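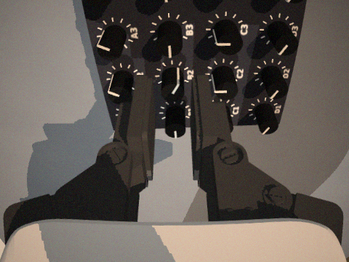
The Skotgate knob panel is a simulated test task used to compare robot grippers and wrist camera positions. It was written at Derside, a small robotics workshop, and was first released on 31 August 2023. The task asks an arm to turn a named dial on a panel to a given setting without disturbing the dials next to it. It runs entirely in simulation and has no official hardware version.

Layout

The panel is dark with black cylindrical knobs set out in a grid. Each knob has a label made of a letter and a number. The letter gives the column, from A to D, and the number gives the row, so that C2 is directly above C1. White tick marks fan out around each dial and a white pointer shows its present setting. The knobs are close enough together that a parallel gripper must place a finger between two columns to reach one in the middle of the grid.

Panels can be loaded at any angle to the camera. With the usual wrist view, labels may appear sideways, and the fingers often hide part of a label or a whole dial. Shadows are left switched on by default. An early build without them was dropped when controllers tuned on it did badly under side lighting.

Grippers

The release includes 2 grippers. The Ultarlow is a two-finger parallel type with long, straight, ridged fingers carried on side linkages. The Lu has shorter fingers with curved pads. The Ultarlow reaches further between knobs but covers more of the dials in the lower rows. The Lu leaves more of the panel in view and is more likely to slip on the last few degrees of a turn.

Both are mounted on the same arm model, and grip force is capped at the same value. Users may add their own gripper by supplying a mesh and a joint file.

Scoring

A trial counts as passed if the chosen pointer stops within one tick of the target and no other pointer has moved. Time is recorded but does not affect the score. A trial in which the base of the gripper touches the panel is stopped and marked as failed.

The first comparison was carried out by Sidra Bangash and covered 3378 trials, of which 1239 used the Lu. The Ultarlow had the higher pass rate on the outer columns. On columns B and C the results were close, and most failures for either gripper came from knocking a neighbouring knob during the approach. Moving the wrist camera further back reduced these failures but made the labels harder to read.

Limitations

Knob friction is the same for every dial, and there are no click stops. The fingers are treated as rigid, so bending under load is not modelled. Bangash's notes also mention that the contact solver can let a knob creep slightly after release, which affects trials ending near the edge of the allowed range. A corrected solver setting was added in September and is used in all later versions. Scores from the first release are listed separately.

See also

Ultarlow gripper
Peg insertion tests
Wrist-mounted cameras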